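So the budget is done, or as done as it's going to get before February. I've been putting it off for ages because every time I open the spreadsheet I find something else we forgot (cables! why is it always cables?).

The big line is grippers. We've got 2 of the hand-held ones from Surngate and I want 4, plus a spare set of finger pads for each. The quote came back at $3607 with shipping, and I'd told everyone $2000, so that was a fun email to write. Thijs Vanhove reckons we should get the cheaper Tilisent ones and spend the difference on a proper arm later. I can see his point, but I've used the Tilisent and my wrist still hasn't forgiven it. 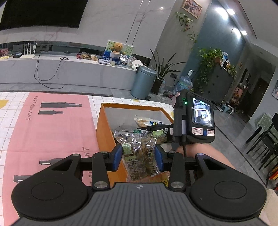 Snack bags and an orange box – my favourite job on the list.

Crinkly packets are what I'd test any gripper on before paying for it. Mugs and blocks are easy and they make everything look good in a demo. A shiny see-through bag with lumpy food in it is a different story, and I want to know how the pads feel on it before I sign anything.

Other stuff on the list: a second charger, a hard case, and more storage than I think we need. I've left the Maes wheeled base off completely. Lovely bit of gear, but it'd eat the whole year and we'd have no money left for groceries to practise on – yes, groceries get their own line now. Thijs coloured it green.

If you've bought pads from Trernero, let me know how long they lasted. I'm still waiting to hear back from them about bulk pricing.

Get new posts by email. Enter your address to subscribe. Unsubscribe at any time.

Contact | Copyright, all rights reserved | Back to top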